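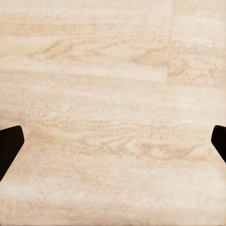
Puppets at home: which tips are worth your evening

Every February, when the weather keeps everyone in, I get asked how to make a puppet like the ones on the telly. People arrive having already read a dozen pages of advice, most of it copied from the same place. I've been making and mending puppets for children's shows, mostly small local ones, for long enough to have tried nearly all of it. A fair bit is rubbish.

Foam heads

The usual advice is to buy "proper puppet foam". I have yet to be shown what makes it proper. Upholstery foam half an inch thick does the job, and an old camping mat will do for a first go. Cut it with a fresh blade in one long pull. Scissors pinch the edge and you'll see the pinch through the fleece for ever after.

The electric carving knife trick does work, I'll give it that, but only on thick blocks. On sheet foam it chatters and leaves you with a hem like a bread roll.

Glue

Contact adhesive, both sides, wait until it's tacky, press. Open a window. Hot glue is what all the videos use, and I suspect that's because it sets before the viewer gets bored. It leaves a hard ridge that shows in the cheeks and cracks the first time the mouth opens wide. Serpil Yüksel swears by it for eyes, and her eyes do stay on, so perhaps for eyes.

Mouth plates

I was told cereal box card was fine. It is fine for one afternoon. After that it goes soft from the warmth of your hand and the puppet starts to mumble. Use thin rubber matting or the cover of an old ring binder, with a strip of strong cloth tape for the hinge. Put something grippy inside for the fingers, such as a scrap of shelf liner.

Washing

Vinegar in the water to "fix the colour" of fleece: I tried it on two matching offcuts and couldn't tell them apart. Most fleece is polyester and wasn't going to run anyway. Sponge with cool water and a drop of washing-up liquid, squeeze in a towel, leave to dry over a bottle so the head keeps its shape. Never the tumble dryer. Lindsay Cartwright put a dragon in hers and it came out as a newt.

Fake fur

Cut from the back, through the backing only, with small snips. Everyone says this and everyone is right. Brush the pile out of the seam afterwards with a pin. The freezer tip, where you chill the fur so it sheds less, made no difference to my carpet.

Smells

Bicarbonate of soda in a bag overnight helps a little. The spray of cheap vodka that theatre people go on about helps a little more, provided you do the inside as well, where the hand goes. If it still smells after that, replace the sleeve. They take twenty minutes to sew.

Storage

Hanging by the neck stretches the neck. Keep them in a box with a balled-up pillowcase in the head. Tayla Nepia sent me a link to a special stand that costs more than the puppet did. I use a washed-out squash bottle with sand in the bottom.

Next month: strings, and whether beeswax does anything.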